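Dec 27, 2022

The house is quiet again. My sister's family left before lunch, and I have washed the sheets and put the extra mattress back behind the wardrobe. I promised myself to write in English until the end of the year, so I continue, even if my head is tired and my dictionary is downstairs.

Today I wanted to finish the matter of grandmother's letters. There are 25 of them, all from the years when she worked in Solville and my grandfather was still at home with the farm. My mother kept them in a biscuit tin and gave the tin to me in June, without many words. I have read them slowly, one or two in an evening, with a magnifying glass for the worst pages. Her handwriting was good when she was rested and terrible when she was not, so I can tell which letters were written after the late shift.

What surprises me is how little she writes about feelings. She writes about prices. She writes about the weather, and about a coat which she saw in a window and did not buy, and then saw again, and still did not buy. In one letter the coat is mentioned three times. I wish I knew if she ever got it. My mother does not remember any coat.

She also writes about food, more than I expected. The boarding house was kept by a widow named Dağdelen, and she let the women use the kitchen on free days. Grandmother learned there to make a lentil soup with dried mint, and she explains it to my grandfather as if he would ever cook it. He could not boil potatoes. But the soup stayed in our family, and I ate it all my childhood believing that it was a thing from our own village.
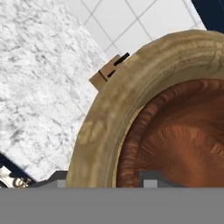

Saimi Hakala thinks that I should type the letters exactly as they are, with all the spelling mistakes, and not touch one comma. I had written to her yesterday to ask, and her answer was waiting this morning. If I correct the spelling, she says, then I will begin to correct the grammar, and after that the person. She did the same work with her uncle's diaries and regrets that she made them nice. The original notebooks were lost when he moved, and now she has only the nice version.

I thought about it while I was peeling carrots. I believe she is right, but it makes the work slower. The computer wants to correct everything by itself, and I must go back and put grandmother's mistakes in again – a strange feeling, to misspell on purpose. I finished letter number 3 this way today. It has 1,430 words and it took me most of the afternoon, with one pause for coffee and one for looking at the snow.

There is also one page I cannot place. It has no date and no greeting, it begins in the middle of a sentence about a train. The paper is thinner than the others. She says that she has waited too long at the station and will not do it again, and then she asks if the roof was fixed. My mother says the roof was always being fixed, so this does not help.

Lauri Nieminen called in the evening about the heating bill. He has read the meter for both apartments and wrote down 3,106 on his side, and wants me to check mine before the new year. I forgot to do it while we were talking, and now I do not want to go down to the cellar in my socks. Tomorrow, then.

For supper I ate the rest of the soup. I had no dried mint left and used fresh, and it was not the same – too green in the mouth, I don't know how to say it better. I must buy mint, lamp bulbs, and more paper for the printer.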